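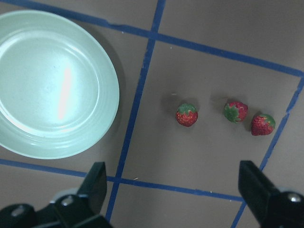 Figure 1. Plate, pale green, with ridged rim.

Week 3 handout: Reading an institutional site from its building records

1. Scope

These notes cover the former Villstead Benevolent Asylum, opened on the Andville road and enlarged twice before closure. The asylum is a useful case for this unit as three classes of record survive for the same fabric: the builder's specification, the visiting inspector's reports, and the standing remains. They do not agree, and the lecture is concerned mainly with where they disagree.

Students should have read the specification extract (items 1 to 14) before the tutorial. The full roll is held in the Jatoi collection, accession 2893, and may be consulted in facsimile only.

2. The plan

The original building was a single range of two storeys facing north, with a detached kitchen and wash-house to the rear. The specification provides for 200 inmates, divided equally between the east and west wings. Each wing had a day room on the ground floor and two dormitories above. There was no internal connection between wings at the upper level, and the stair in each was placed at the outer end, so that all movement between male and female sides had to pass the master's office.

Walls were of coursed rubble in lime mortar, 2 ft thick to the first floor and 18 in. above. The quoins and sills were dressed stone carted from Jalthorpe. The specification calls for hardwood shingles on the roof; the first inspector's report already describes corrugated iron. Either the shingles were never laid or they were replaced very early. The battens still in place over the west dormitory are spaced too widely for shingles, and this favours the first reading, although the battens could themselves be later work.

3. Capacity and overcrowding

Nominal capacity rose to 300 with the addition of the rear ranges. The figure should be treated with caution. Capacity was calculated from floor area, and the inspector included the verandahs once they had been enclosed with canvas. If the verandahs are excluded, the enlarged building falls well short of the stated number by the standard used for the first range. 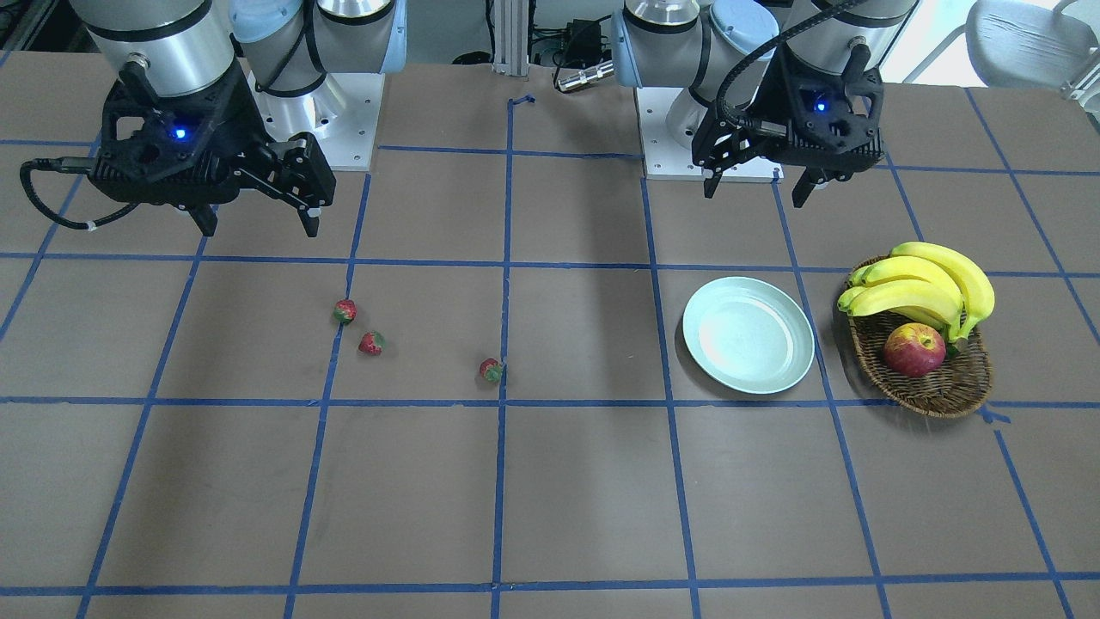
The same problem affects the dining hall. It was built to seat one wing at a time, and meals were taken in two sittings until the rear ranges opened. After that the sittings increased to three, with the infirm fed in the wards. Wear on the hall threshold is pronounced on the west side only. The rules allowed both sides to use the same door, so the rules and the stone are in conflict; a second door on the east, now blocked, is the likely explanation. It does not appear on any plan.

4. Water and drainage

Supply came from two underground brick tanks fed by the roof. The specification gives their depth but not their diameter, and one tank has since been filled. The surviving tank is domed, rendered internally, and has a silt trap on the inlet side. Drainage ran in an open brick channel to the creek — a point raised in every inspector's report for which we have the text, and apparently never acted upon.

Note that "tank" and "well" are used interchangeably in the minutes. Do not assume that a reference to a new well means a new excavation. In at least one entry the sum voted would barely cover a replacement pump.

5. The boundary wall

The wall enclosed the yards and kitchen garden but not the front lawn. Its height is given as 9 ft. The standing section on the south side measures less, and the ground level there has been raised by fill. The coping is missing throughout. Opinion in last year's tutorial was divided on whether the wall was intended to confine inmates or to protect the garden, and one written response put the second case as follows:

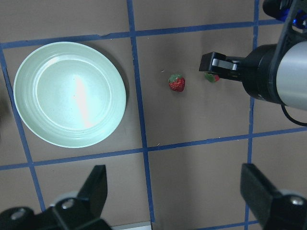 Jatoi 2893 lists a locked gate on the garden side and only a latch on the road side. If the wall was there to keep people in, the locks are on the wrong gate. I would want to see the ironmonger's account before going further than that.

The argument is sound so far as it goes. The ironmonger's account survives in part, and records two padlocks supplied in January without saying where they were fitted.

6. For the tutorial

Prepare a one-page table setting the specification against the standing fabric for roof, dining hall and boundary wall. Cite items by number. Where a measurement has been taken from the survey drawing, say so, and give the sheet. Imperial units are to be kept in quotation and metric equivalents added in square brackets.

Tables are due by February 13, 2026. The survey sheets are in the map drawers, filed under Andville and not under Villstead.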